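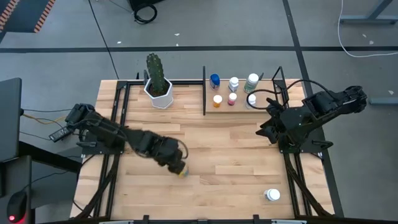

Wooden work table with a black arm on each side.

Search this site Enter keyword or set number Go

Call for participants: instruction testing for the Gemenia station set

Darkemden is looking for 17 adult builders to test the printed instructions for Gemenia, a plastic brick construction set of 3,318 pieces. Testing takes place at our Zallville office and at participants' homes. The set is at the pre-release stage. The piece count and the box contents are final, but the instruction booklets are not.

What the work consists of

Each participant receives one complete set in numbered bags, plus three draft booklets. You build the model once, in booklet order, and fill in a log sheet for every bag. The log asks for start time, stop time, any step that had to be repeated, and any piece that was missing, left over or hard to tell apart from another. Dark gray and black pieces appear together in bags 6 through 9, and we need detailed notes on those.

The first bag is built in Zallville with a member of the test group present. The remaining bags are built at home. You have 13 days from the office session to return the completed logs. Photos of the finished model are welcome but do not replace the log.

Who can apply

You must be 18 or older and have finished at least one set of about 800 pieces or more, from any maker, using printed instructions. App-only builds do not count toward this requirement. We want a mix of fast and slow builders, so please do not adjust your stated build times. Applicants who find it hard to separate colors are encouraged to apply and should say so on the form — two places are held for them. Current employees of toy retailers are not eligible.

Participants in the earlier test of the Stan crane set may apply again. Their Stan logs will be read as part of the selection.
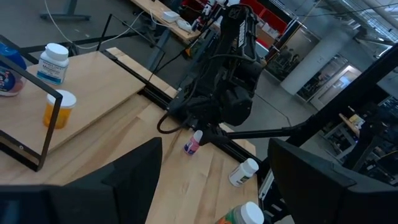 Home builders need a flat surface at least four feet wide, good overhead light, and a way to keep opened bags separate. Trays, bowls and muffin tins are all fine. For the one-stud pins and the clear round plates, use something that closes. A container like the orange pill bottle with the white cap, standing on the raised platform in the photo, will do if it is empty, washed and relabeled with the bag number. Do not combine pieces from different bags in one container, even when they look identical. If a spare is left over at the end of a bag, tape it to the log sheet for that bag.

Payment and materials

Participants keep the set. Travel to the Zallville office is repaid at the standard mileage rate after the logs are received. There is no hourly pay. Draft booklets must be returned with the logs, including any with torn or marked pages, and may not be scanned or posted online. Reviews of the set may be published once it is on sale, provided they state that the set was supplied by Darkemden.

How to apply

Complete the tester form on the Participate page. Under "Recent builds," list up to five sets with the piece count and your approximate build time for each. Incomplete forms are not considered. Selected applicants are contacted by e-mail with a choice of office sessions.

Last updated: 23 May 2023

Related items
Stan crane set: corrections to booklet 2
How to report a missing or damaged piece
Log sheet for home builders (printable)
Box art survey, closed in February
Open positions at Darkemden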